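Storing silver and gold coins at home: quick tips

Posted Oct 30, 2018
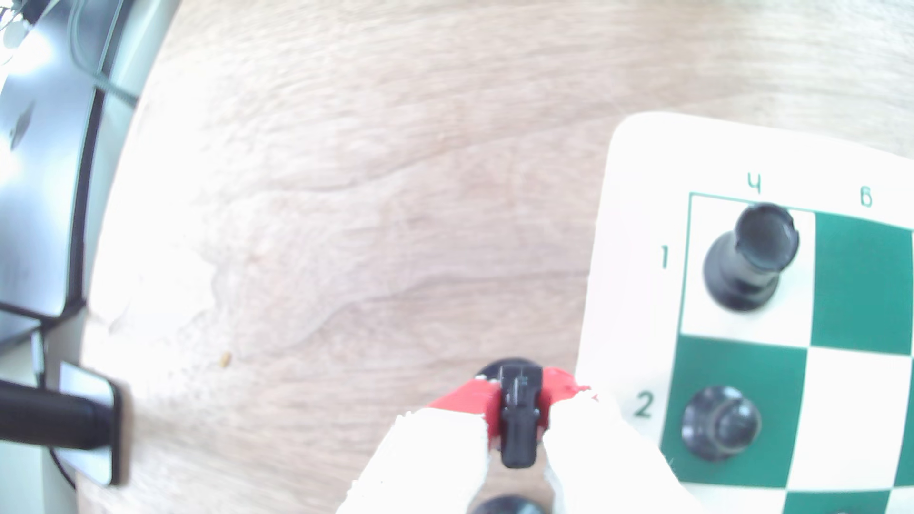
Corner of the board, black rook on its square.

Got asked again about keeping coins at home without wrecking them. Quick list, no particular order. Mostly silver, since silver is the fussy one.

Handling
Edges only. Never the faces. Finger oil shows up weeks later as a print and it does not come off nicely. Cotton gloves fine, nitrile better, cotton gets slippery. Work low over a folded towel. A 1 oz round dropped on tile will get a rim ding and there goes your premium.

Do not clean them
No baking soda, no toothpaste, no dip. Toned silver is still silver. Cleaned silver is what dealers sigh at. If there's loose grit, rinse in distilled water, pat dry, dont rub. Gold same deal.

Holders
Hard plastic capsules, right size. Measure the coin first, in millimeters, they're sold that way. Soft vinyl flips are out. The PVC breaks down and leaves green goo. If a flip smells like a new shower curtain, get the coin out today. Mylar flips OK but they crack, and the sharp bits scratch.

Tubes are good for rounds that are all alike. Leave them snug so nothing rattles. I have a few Kerkeo tubes, lids stick in winter, run warm water on the outside of the lid only and dry before opening.

Damp
Biggest problem in our house. Silica gel packs in the box, the rechargeable kind. Mine go in the oven on low every May and again when the heat comes on. Check the packet for temp, some melt. Cheap humidity gauge next to the box, I try to keep it under 46. Basement is bad. Attic is worse, hot and cold all year.

Keep away from
Rubber bands (sulfur). Newspaper. Cardboard that isn't acid free. Wool felt. Fresh paint. Oak drawers, they give off acid. I lined mine with anti-tarnish cloth and it's helped some, not a miracle.

The safe
Bolt it down. A small one walks out the door with the coins in it. Fire-rated safes hold moisture in the lining so double up on the gel packs. Bought a Stodonetti 653 used, good door, shelf is flimsy, silver is heavy!! Put weight on the floor of the safe.

Write it down
What, weight, date, what you paid, where from. Photo both sides. Keep one copy of the list out of the house. Call your insurance, a lot of home policies cap coins and bullion pretty low and want a rider. Ask for the limit in writting.

Shipping to a buyer
Tape the tube shut, wrap, fill the box until nothing shifts. Shake test. No "coins" on the label. Signature required.

More later on old albums, have 12 to go thru first.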